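Paper Strip Fish for a Classroom Wall

We make these every February, when the hallway needs some color and the kids have had enough of snowflakes. The project works for ages five and up. Younger children will need a hand with the stapling.

You need construction paper in 2 or 3 colors, a ruler, scissors, a stapler, a glue stick and a black marker. Heavier paper holds the curve better.

Start with the body. Cut 8 strips, each one inch wide and nine inches long. Stack them so the ends line up and staple one end. That end is the nose.

Now slide the strips at the open end so each one sticks out a little less than the one below it. The strips will bow apart as you do this. When you like the shape, staple the loose end and trim it even.
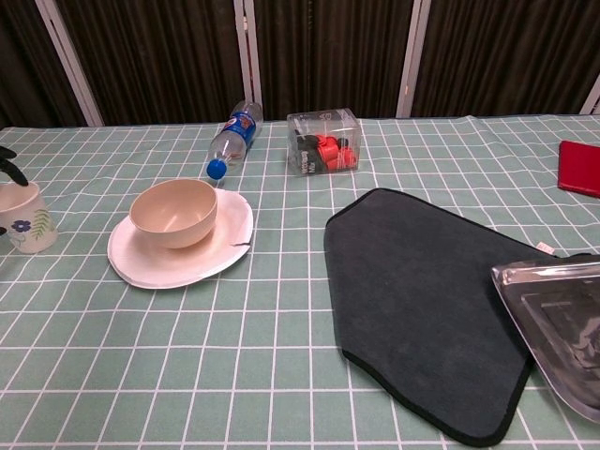 For the tail, cut a triangle with a three-inch base and snip a notch out of the wide side. Tuck the point between the middle strips and add one more staple. Fins are half circles, glued along the straight edge. Fold that edge over first to make a small tab.

The eye is a white circle with a black dot. Glue it near the nose and hold it down while you count to twenty.

If the body springs flat, the strips were not pushed back far enough. Pull the rear staple and try again. Kenji Whitfield, who teaches the room next to mine, has his class curl each strip around a pencil before stacking - it takes longer but the fish come out rounder.

To hang them, run thread through the top strip and tape it to the wall or ceiling. Last year the Nutley hallway had 166 fish in it, and we used up most of a spool.

Leftover strips can be cut short and looped into seaweed for the bottom of the display.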